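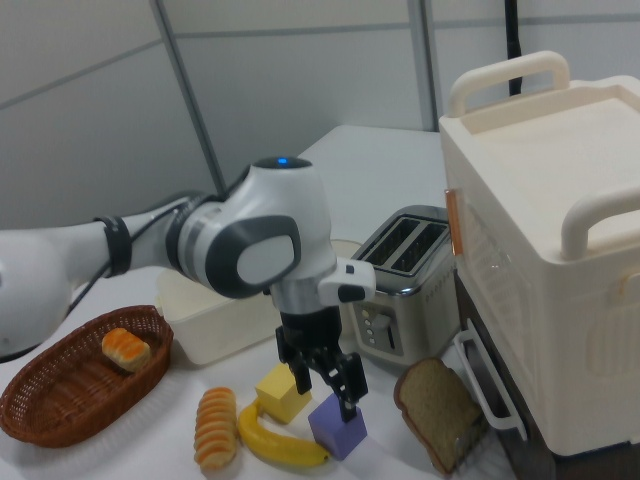 *Written up by the Dronberg Toy Library desk. Rev. May. Covers the Drotum label printer and the shelf app. Section 4 of the binder.*

## 4. Setting up the Drotum and labeling play sets

Read 4.1 to 4.3 before you plug anything in. If the printer is already up and you only need to label a set, skip to 4.5.

### 4.1 What you need

- Drotum printer, power brick, gray USB cable (the short one, not the phone charger)
- One roll of Prollano small labels, 400 to a roll
- One roll of Prollano wide labels for bins and bags
- Desk laptop, charged
- Alcohol wipes
- The red folder with the set cards

Wide and small rolls have the same core. They both fit. Check the end sticker before loading, the printer won't warn you.

### 4.2 Loading the roll

1. Power off. Light fully out.
2. Squeeze both side tabs, lift the lid. It goes back further than it feels like it wants to.
3. Drop the roll in, labels feeding from the bottom, printed side of the core facing left.
4. Slide the green guides in until they touch the paper. Touch, not squeeze.
5. Pull one label's length past the tear bar.
6. Close the lid. Two clicks, one each side. One click means open it and do it again.
7. Power on. It feeds a blank or two and stops.

**Caution:** The bar under the lid gets hot after a long run. Let it sit before you wipe it. No scissors or tweezers anywhere near it, ever.

**Note:** If it keeps feeding and won't stop, guides are loose. Step 4.

### 4.3 Connecting to the laptop

1. Plug the gray cable into the left side of the laptop. Right side port is flaky.
2. Open the shelf app. Settings, then Devices, then Add.
3. Pick "Drotum" from the list. There may be a second entry with the same name and a number after it. Ignore that one.
4. Set label size to Small.
5. Set darkness to Medium. High looks nicer but smears on the glossy stock.
6. Print a test. You should get a border on all four sides and a barcode that scans.

If the border is missing on one side, run Calibrate twice, then test again. Still missing, reload the roll.

Do not accept the driver update if it pops up. Close the box. We are staying on the old one until the Yokoyama branch has tried theirs.

### 4.4 Numbers

Every set gets one set number. Every loose piece over thumb size gets the same number plus a letter. Small stuff goes in a zip bag and the bag gets the label.

Last number used on the old paper list was 3,868. Start from the next one. The app fills it in by itself as long as you pressed Import on the first day. If it offers you 1, stop, you didnt import.

- Don't reuse numbers from retired sets.
- Don't skip ahead to get a round one.
- Yokoyama numbers start with Y. Leave those as they are even if the label is ugly.

### 4.5 Labeling a kitchen play set

Longest one in the building, so it gets its own steps. Everything else is a shorter version of this.

1. Pull the set card from the red folder. No card, make one first (4.7).
2. Get everything out on a table. All of it, bags too.
3. Group by card line: appliances, dishes, food, blocks, extras.

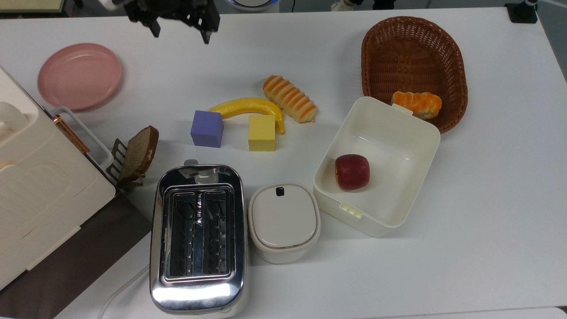
*Fig. 4-B. Pink plate, toy foods and blocks on the white tabletop.*

4. Wipe the spot where each label goes. Let it dry.
5. In the app, New Set, type the name from the card exactly, Save.
6. Add pieces in card order. Enter after each one.
7. Print All. Let the whole strip come out before tearing.
8. Stick labels on as in the table below.
9. Scan every label once. Green tick on each line.
10. Bag, bin, wide label on the bin's short end.

| Piece | Where the label goes |
|---|---|
| Appliances | Back panel, low down |
| Plates, bowls | Underside, center |
| Baskets | Tie-on tag, no sticker |
| Play food | Bag only |
| Blocks | Bag only |
| Cloth items | Tie-on tag |

**Caution:** No stickers on anything a toddler will put in their mouth. That means all the food and all the blocks. Bag them.

**Note:** Labels lift if they go on cold plastic. If the bin came in from the van, leave it inside for 30 minutes first.

**Note:** Press each label for a couple of seconds with the flat of your thumb. Corners last.

### 4.6 Checking a set back in

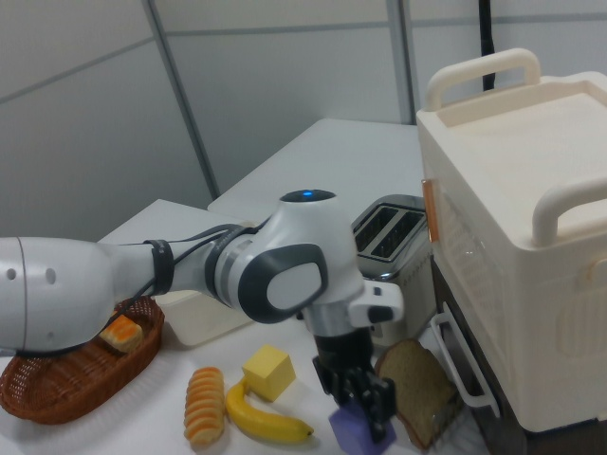 Same order as going out, only quicker. Scan the bin first and the card comes up on screen, then work down it.

1. Scan the bin label.
2. Scan the labeled pieces. Any order.
3. Open the bags and match against the card by eye.
4. Tick the bag lines by hand.
5. Anything missing, press Missing and pick the piece. Do not delete the line.
6. Anything extra, put it in the tray by the sink with a slip saying which bin it came in with.
7. Close Set. Shelf.

A set can go back out with 2 pieces missing as long as neither one is an appliance. More than that, yellow tape on the bin and it goes on the bottom shelf.

If a label won't scan, type the number. If you can't read the number either, reprint from History, dont make a new one. Peel the old one off completley before the new one goes on.

### 4.7 Making a set card

- Use the blank at the back of the red folder
- One line per kind of piece
- Plain names. "Plate, pink" and so on. No brand names unless it's on the box
- Color after the item, always
- Initial it, bottom right

Card goes in the folder, copy goes in the bin lid.

### 4.8 Shutting down

1. Close the app before you pull the cable.
2. Printer off.
3. Leave the roll in, lid shut.
4. Cable coiled in the drawer, with the wipes.

Spare Prollano rolls are on the shelf above the laminator. When you open the last small one, write it on the order sheet the same day. Wide ones last forever, don't order more.

Error lights and jams are in section 5.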